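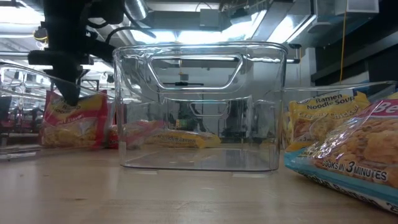
Machines are not ready to take over the pantry or the stockroom, according to Dexter Nakamura, and stores and families should not plan as if they were. Putting groceries into bins is still a job where a person with two hands wins easily, he said.

Forport Robotics today released the findings of its Wistard project, a study of whether two-armed robots can handle the small sorting and packing chores that fill up the day in homes and shops. The company's answer is a partial yes for short tasks under supervision and a clear no for work left to run alone.

The project looked at picking up soft packages from a table and placing them in clear plastic bins. Packaged noodles were among the goods chosen. The wrappers are shiny, they wrinkle, and they change shape when gripped. Clear bins add a second problem: a camera looking through a plastic wall gets a bent view of whatever is behind it, and a rim with a light shining on it can be hard to tell from a reflection.

Forport reports that grip was the smaller of the two difficulties. Packages lying flat and by themselves gave the arms little trouble. Packages that overlapped, leaned on one another or lay partly under something else caused most of the stops, and in those cases a staff member had to step in.

Speed is the other limit. A trained stock clerk working beside the test station finished the same job 8 times faster than the robot. Forport expects that gap to shrink but is giving no date.

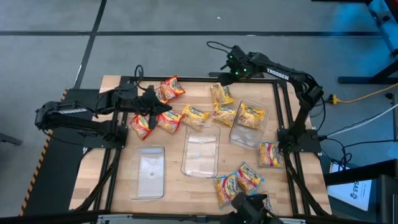

A slow machine would still be useful in a back room overnight, Tyson Carrier said, as long as it knows when to stop and ask for help. He said the present software does not do that well enough, and he would not leave it running with the lights off.

The study also asked what happens when the chore changes. Moving from one kind of package to another of similar size took little extra training. Moving from packages to folded dish towels meant starting over. Forport says this matters more for homes than for shops, where the same goods come through every day.

The company will not offer a household product based on this work. It plans to place two test stations with Tullon, a regional grocery supplier, beginning in March. The stations will refill bins with packaged dry goods, and a Tullon employee will be on hand at all times during the three-month trial. Glass jars, produce and anything sold by weight are excluded.

Software for the trial will be supplied by Jeon, which also wrote the control program used in the Wistard project. Findings from the stores will be released after the trial ends, including the number of stops that needed a person.

Forport Robotics develops handling equipment for small warehouses and retail stockrooms. Copies of the Wistard report are available on request from the company's press office.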